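Wer traut sich eigentlich was zu? Gedanken nach dem Elternabend

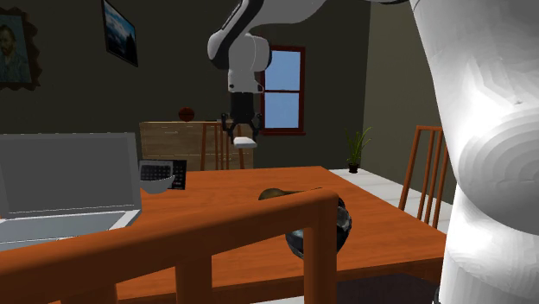 Am Ende vom letzten Elternabend saß ich noch eine ganze Weile mit Grethe Hafstein im Flur, Mäntel schon an, Taschen auf dem Schoß, und wir kamen einfach nicht weg. Es ging um das Thema, das uns hier im Rundbrief schon einmal beschäftigt hat, nämlich wie Kinder über sich selbst reden, wenn es ums Können geht. Grethe unterrichtet die dritte Klasse in Mathe und Sachkunde, und sie hat mir von einer kleinen Sache erzählt, die mir seitdem nicht mehr aus dem Kopf geht.

Sie lässt die Kinder vor jeder Rechenarbeit auf einen Zettel malen, wie es wohl laufen wird. Sonne, Wolke oder Regen, mehr nicht. Und dann vergleicht sie hinterher (nur für sich, das bekommt niemand zu sehen!) die Zettel mit den Ergebnissen. Die Arbeiten von Jungen und Mädchen sehen ziemlich gleich aus, mal ist der eine vorn, mal die andere. Aber bei den Zetteln, da regnet es bei den Mädchen. Ganze Wolkenbrüche malen die! Und die Jungen malen Sonnen, auch wenn sie am Tag vorher noch über den Textaufgaben geweint haben.

Mir ist das natürlich gleich in die Knochen gefahren, ich habe ja selbst eine Tochter in dem Alter. Sie kommt mit einer fast fehlerfreien Arbeit nach Hause und sagt: Da hab ich Glück gehabt. Ihr Cousin kommt mit einer mittelmäßigen nach Hause und sagt: Die Aufgaben waren blöd gestellt. Ich habe früher darüber gelacht. Inzwischen frage ich mich, von wem die beiden das eigentlich haben, und ich fürchte, ein bisschen auch von mir. Ich bin nämlich die, die beim Bezahlen im Café sagt: Ach, rechne du mal, ich war nie gut in Mathe. Stimmt nicht mal! Ich hatte immer eine Zwei.

Bent Þórarinsdóttir, die bei uns die Elterngespräche in der Familienberatung macht, hat mich dann auf etwas gebracht, das ich seit drei Wochen ausprobiere. Sie meinte, ich soll mal darauf achten, was ich lobe. Bei meiner Tochter lobe ich offenbar dauernd das Ordentliche, die schöne Schrift, das saubere Heft. Bei ihrem Cousin rutscht mir ein „Mensch, bist du clever“ heraus, und das für eine halb fertige Bastelei. Ich hätte geschworen, dass ich das nicht tue. Dann habe ich einen Nachmittag lang mitgeschrieben, und es war mir richtig unangenehm.

Jetzt versuche ich es also anders und sage, was ich sehe: Du hast die Aufgabe noch mal von vorn angefangen. Du hast einen anderen Weg genommen als ich. Das klingt am Anfang furchtbar gestelzt, meine Tochter hat mich auch prompt gefragt, ob ich krank bin. Aber neulich hat sie mir von sich aus erklärt, wie sie auf eine Lösung gekommen ist, mit Zeichnung und allem Drum und Dran, und von Glück war diesmal keine Rede. Ob das nun am Loben liegt oder am Wetter, keine Ahnung.

Und die Jungen? Hjalti Mikkelsen hat mir auf meinen letzten Text eine lange Mail geschrieben (danke dafür, ich antworte noch!), sein Sohn malt nämlich auch immer Sonnen und liegt dann abends mit Bauchweh im Bett. Der traut sich nicht, eine Wolke zu malen. Daran hatte ich gar nicht gedacht. Eine Sonne auf dem Zettel heißt ja noch lange nicht, dass es einem Kind gut geht mit der Sache. Hjalti erzählt seinem Sohn jetzt beim Abendessen, was ihm selbst am Tag misslungen ist. Der Kleine findet das großartig und fragt schon vor der Suppe danach.

Wer mitreden mag: Im März treffen wir uns wieder zum offenen Elterncafé im Haus Kemurmont, Ea Hafþórsson kocht Kaffee und leitet die Runde. Grethe bringt ihre Zettel mit, ohne Namen natürlich. Kinder dürfen mitkommen, nebenan gibt es Spielsachen. Und falls ihr vorher Lust habt, schreibt doch auch mal einen Nachmittag lang mit, was ihr so lobt, und schickt mir eure Listen. Ich drucke nichts ab, ohne zu fragen.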